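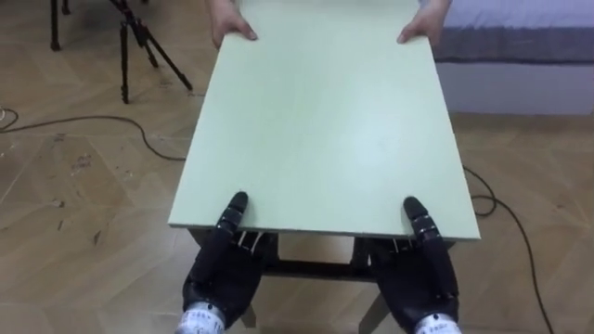
Figure 2. A pale green board, with a person's hands gripping its far edge.

3.2 Getting the muffins to behave

I'll admit I went into this part of the Clondlow study thinking the savoury muffins would be the easy bit! I'd been baking them for years at home, and the Vullen base recipe is so forgiving (self-raising flour, grated zucchini, cheese, a splash of buttermilk) that I couldn't see how a change of pan would matter much. Well, it did, and quite a lot.

We baked 1039 muffins over the winter, all from the same batter, in either the Soltulix silicone trays or plain old metal tins. Each batch used 500 g of flour and got a 2 minute rest before it went into the oven. I stuck to one brand of flour the whole way through, and the cheese was a sharp cheddar grated on the day, never the bagged kind (it's dusted with starch and I didn't want that muddying things). The muffins from the metal tins came out with a proper golden edge and a bit of chew. The silicone ones were paler and softer, and our younger tasters loved them for exactly that, which I hadn't seen coming.

Flavour scores were harder to pull apart. We used the Kostiuk scale again, as in Section 2, and asked everyone to try one warm muffin and one cold one with a glass of water in between. Warm, the two pans scored so close together that I wouldn't want to pick a favourite. Cold, the metal tin muffins pulled ahead, and the comments were full of words like "cheesy" and "toasty" even though the batter was the same colour and the same recipe all along!

One thing I'd do differently is the zucchini. I squeezed it by hand in a tea towel, and my squeezing got lazier as the afternoons went on, so the later batches probably carried more moisture. I've left them in the totals, but they're marked separately in the appendix for anyone who wants to rerun the numbers without them.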